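How do you teach a robot to tidy a room? At Vuddale, Shahnaz starts on a computer, in a pretend house, and steers the robot by remote control. 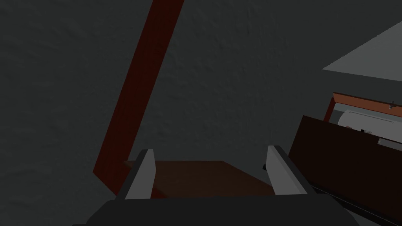
The gripper's two fingers, wide open.

She moves her own hands, slowly and gently, and the robot's arms copy her, a bit like a puppet!
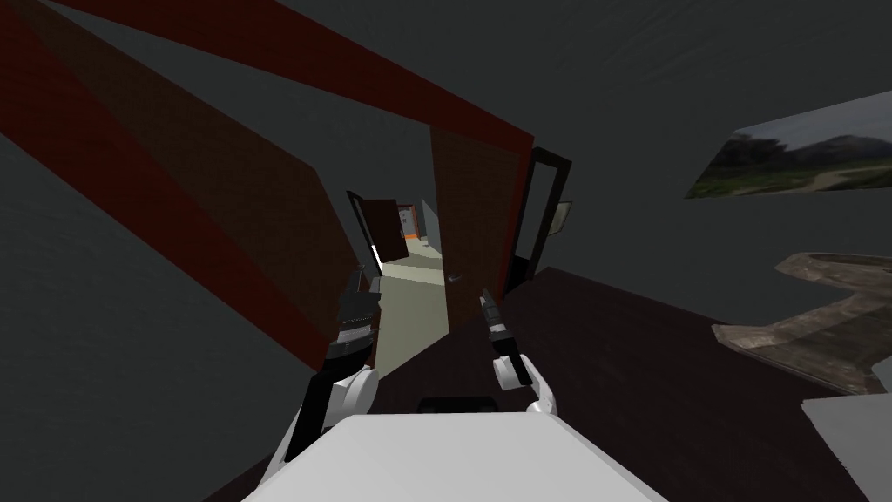

Two arms and an open doorway.

Every try gets saved, even the wobbly ones, and she has saved 133 so far.
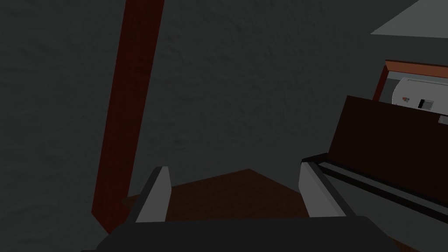

Later the robot studies them all, over and over, until it can have a go by itself.
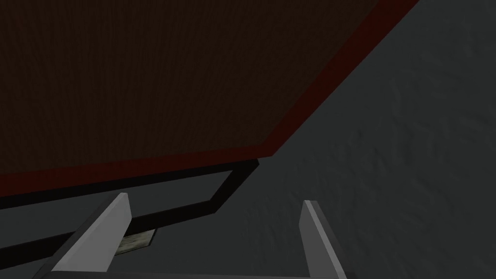

Nothing gripped between the fingers.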